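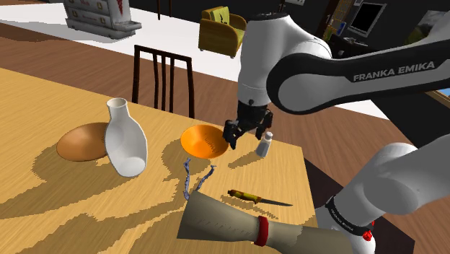 Department of Consumer and Household Studies – Course Handout 16

Reading Product Claims

Instructor: Lộc La
Revised Jun 5, 2025

Most of you will spend your working lives near claims that somebody wants believed. A label says a finish is "food safe." A catalog says a bowl is "made to last." I would like you to leave this unit a bit harder to please.

Start with the word "tested." It tells you a test took place. It doesn't tell you who ran it, what counted as a pass, or how many samples were thrown out first. The Clilora tableware leaflet in your reader says its glaze was "tested 300 times." Three hundred bowls once each, or one bowl 300 times? Those are different studies, and the leaflet is happy to let you pick the better one.

Next, surveys. Murkeo reports 3,016 responses on how long people keep a wooden table. Big number, nice chart. But the form went out with the December catalog, to people already on the mailing list, and anyone who had given up on the brand was unlikely to fill it in. A large sample of the wrong people is still the wrong people. I have had students argue with me on this point every term, and I have yet to be moved.

Then there is the matter of age. Asking someone how old their table is gets you a guess. Asking what they paid for it gets you a worse one. Hitbridge printed an average life of 42 years for its oak line, and the company was 16 years old when it did so. Read the footnote – it says "projected." Projected from what, it doesn't say.

Terms to know for the discussion section:

Durable: no fixed meaning. Ask for hours, loads or cycles.
Natural: describes where something came from, at best. Says little about safety.
Handmade: ask which steps.
Up to: zero is included.

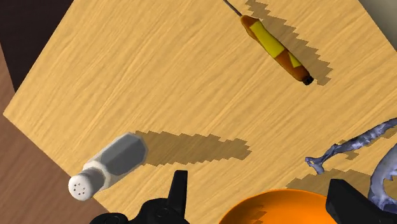 Assignment: The Tạ Catalog

Choose one page of the Tạ home catalog and copy out every claim on it word for word. Next to each, write what evidence would change your mind, in either direction. If no evidence could, say so and cross the claim off.

Do not write "more research is needed." I know it is. Tell me what research, on which people or objects, and who ought to pay for it.

Two pages, typed. Hand it in at the start of the discussion section, and bring the catalog page with you.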